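ホーム｜お知らせ｜参加者募集｜過去の記録｜お問い合わせ
最終更新：1月

体重と生活の記録ブログ「Lerine」 冬からの参加者募集

Lerineは、体重や食事、運動のことを各自がブログに書き、互いに読み合う集まりです。1月から始まる回の参加者を16名募集します。前に減量の記録をつけていて途中でやめた方、しばらく更新が止まっている方も応募できます。

期間は三か月です。参加者は週に一度、自分のページに記事を一本載せます。長さは問いません。体重の数字を公開するかどうかは本人が決めます。服のサイズや歩いた距離、寝た時間だけを書いている人もいます。前の回では全部で97本の記事が載りました。読むだけの参加は受け付けていません。

月に一度、Olvera館二階の会議室で顔合わせをします。時間は午後七時から40分です。前半は近況を一人ずつ話し、後半は各自で記事を書きます。話したくないことは話さなくてかまいません。家庭や仕事の事情で書けなかった週があっても、理由の報告はいりません。体重計は置きません。

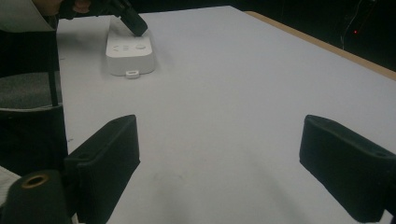 記事を書く道具は各自で用意してください。ノートパソコン、タブレット、スマートフォンのどれでも参加できます。紙に下書きをして、帰宅後に載せる形でもかまいません。充電が必要な方は、白い机の上に置いてある電源タップを使ってください。充電器とケーブルの貸し出しはありません。館内のWi-Fiは使えますが、動画の投稿には向きません。飲み物はふた付きのものに限ります。

参加費は一回610円で、会議室の使用料と印刷代にあてます。顔合わせの日に受付で集めます。欠席した回の分はいただきません。ブログの開設は無料のサービスで足ります。すでに自分のブログがある方は、そのまま使ってください。

応募できるのは18歳以上の方です。治療として食事や運動の制限を受けている方は、先に主治医に相談してください。Lerineは医療や栄養の指導を行う場ではなく、世話人も専門の資格は持っていません。ほかの参加者の体型や食事の内容に助言をするときは、本人が意見を求めている場合だけにしてください。商品の紹介や勧誘を目的とした参加はお断りします。

あわせて、コメント係を二名募集します。毎週の記事をすべて読み、短い感想をつける役です。自分の記事を書きながら兼ねることができます。報酬はありませんが、参加費は免除します。今の係はMabli PowellとRommel Dagdagで、どちらも今回で交代します。引き継ぎは最初の顔合わせのあとに行います。

応募は問い合わせフォームからお願いします。次のことを書いてください。
・お名前（ブログで使う名前でも可）
・連絡のつくメールアドレス
・これまでに書いたブログがあれば、そのアドレス
・記録したいこと
・コメント係を希望するかどうか

定員を超えたときは、初めての方を優先して抽選します。結果は全員にメールで知らせます。顔合わせに毎回出るのが難しい方は、出られる月を書き添えてください。三か月のうち一回出られれば参加できます。途中でやめる場合は一行だけ連絡をください。載せた記事を残すか消すかは、そのときに選べます。

世話人：Perla Alvarado
受付・会場：Baltazar Mendoza

シェア 16　コメント 0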